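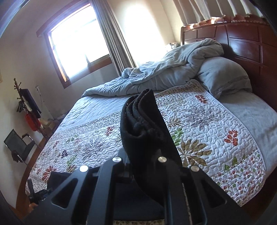 Gradel hand-held gripper: two months of cloth work

Sep 13, 2024

The Gradel is a manually operated parallel gripper with a camera mounted above the jaws, sold for recording manipulation tasks without an arm. We bought a pair in July to replace the Jekham units we had been using at Stondurside, and have since put them through 238 recorded folds, mostly dark garments on beds and sofas. The Jekham pair was kept in service for comparison.

Mechanism

The jaws are driven through a pair of four-bar linkages, one each side, with silver caps over the pivots. The outer arms have rounded triangular cutouts. Closing action is smooth and both sides arrive together, which was never quite true of the Jekham, where the left jaw led by a small but annoying margin.

Play at the pivots was low when new. After the full run there is slight lateral movement at one inner pivot on the right-hand unit. It has not affected the grip on fabric. I would want to check it before using the tool on anything small and rigid.

Grip on fabric

Good. A thick folded stack held upright between the jaws stays put during a transfer, provided the jaws are closed well below the top fold. Gripped too near the edge, the outer layer slides and the fold opens out. Out of 100 scored pick-ups of folded cotton, the Gradel dropped or spoiled 18. The Jekham was worse on thin jersey and about level on everything else.

Picking a single layer off a flat surface remains difficult. On a quilted cover the jaw tips tend to catch the stitching and bring the cover up with the garment. We have no remedy except approaching at a shallow angle.

Camera view

The wide lens takes in both arms of the mechanism and most of a double bed, with strong curvature towards the edges. Calibration with the supplied board was straightforward. Exposure is the weak point – a daylight window in view goes to plain white, and the automatic setting is slow to recover when the tool swings back to black cloth. Lint and fold lines on dark fabric are still visible in good light, so the detail is there. Manual exposure can be set, but only through the Popescu logging software and only before recording starts.

Handling

Weight is acceptable for short sessions. The trigger spring is stiffer than it needs to be, and after almost 134 minutes of recording in one day my index finger was sore. The grip has no left-handed version.

Verdict

Better matched jaws and a more useful view than the Jekham, with comparable holding force. The exposure control wants fixing in software. We are keeping the pair for garment work and have ordered one spare set of pivots.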